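Furside Soap Swap: questions I get a lot

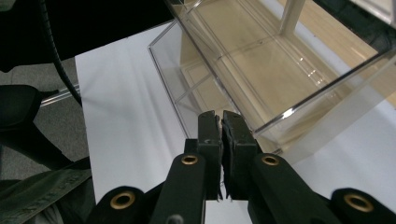

Two dark pads, nearly touching.

How do I join?
Email me and tell me what you make. Cold process, melt and pour, shampoo bars, I love it all!

How many bars do I send?
Send 4 of one kind, wrapped and labeled, and you'll get 4 different ones back (plus whatever I sneak in, usually lavender).

Can I mail them?
Sure, as long as they reach me in Dredcombe before the August swap. Last year Filipa's box came two days late and I had to run a tiny second swap just for her.

Do they have to be cured?
Yes please! Put the date you poured them on the label. Lye soap needs a good long rest and I don't want mushy bars.

What about allergies?
List everything, nut oils especially. If you're not sure what's in your fragrance, leave it out this time.

Page updated 2013-07-09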